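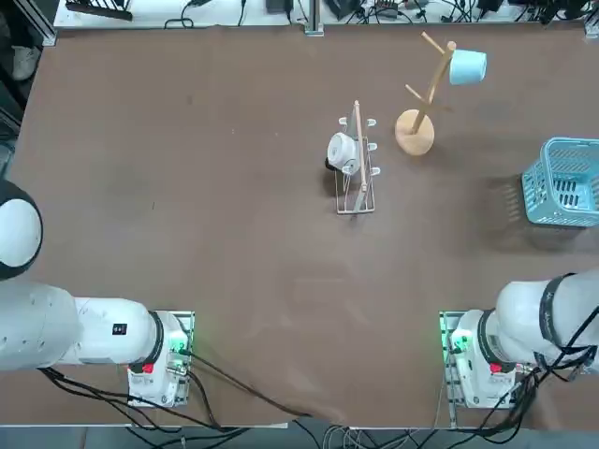

Brado wooden mug tree: review after a year of daily use
By Eulalia Saavedra
22 May 2021

I drink a lot of tea and live with a man who drinks a lot of coffee, and our one kitchen cabinet for cups was full. The choice was a second shelf or something that stands on the counter. I bought the Brado mug tree from the Clakau store on the way home from work, mostly on price, and have used it every day since last June.

The Brado has 6 pegs, set at three heights around a central post. The base is round and heavier than it looks in the store. Mine came in one box with the post separate from the base. You put the screw through from underneath and tighten it with the hex key that comes with it. The pegs are already glued in.

What fits

Ordinary mugs fit without any trouble. So do teacups with a handle big enough for one finger. The pegs are a little thick, so small espresso cups with a pinched handle won't go on at all. I have two of those, and they went back in the cabinet.

Wide soup mugs fit on the bottom pegs but they stick out and bump whatever is next to them. I would not buy this for a set of soup mugs. Norbert Ďurica, who has the apartment under ours, owns the same tree and keeps only the top four pegs in use for this reason.

Stability

With mugs on all the pegs it stands firm. With one heavy mug on a top peg and nothing across from it, it leans a little when you pull the mug off, and once I had to catch it. Load it from the bottom and put the heavy ones on opposite sides.

The underside has three felt pads. Two came off in the first month. I replaced them with a sheet of the stick-on kind from the hardware store and those have stayed on. Without pads the base slides on a smooth tabletop.

Using it with a dish rack

This is where I changed my mind about how to use it. At first I hung mugs up straight from the sink. Water ran down inside the handle and sat where the peg meets the post, and after a few weeks there was a gray mark on two of the pegs. Light sanding took most of it off. Now mugs go upside down in a wire rack first, and onto the tree when they're dry. If you don't have room for both, get a coated metal tree.

I wipe the post with a damp cloth and rub in a little mineral oil every couple of months. The instructions say to do this and I think they're right. The wood had started to feel rough before I did it the first time.

Compared with the Allside

My sister-in-law, Alžběta Oravec, has the Allside, a metal tree with a plastic base. It takes thinner handles and you can hang wet cups on it. It is also noisy, and the coating has chipped at the ends of the arms. Her husband Peter prefers ours. She does not.

Good points
Solid base
Easy to put together
Holds ordinary mugs securely

Bad points
Felt pads come off
Pegs too thick for small handles
Marks if you hang wet mugs on it

I'd buy it again at the same price. Four stars out of five, with the missing star for the pads.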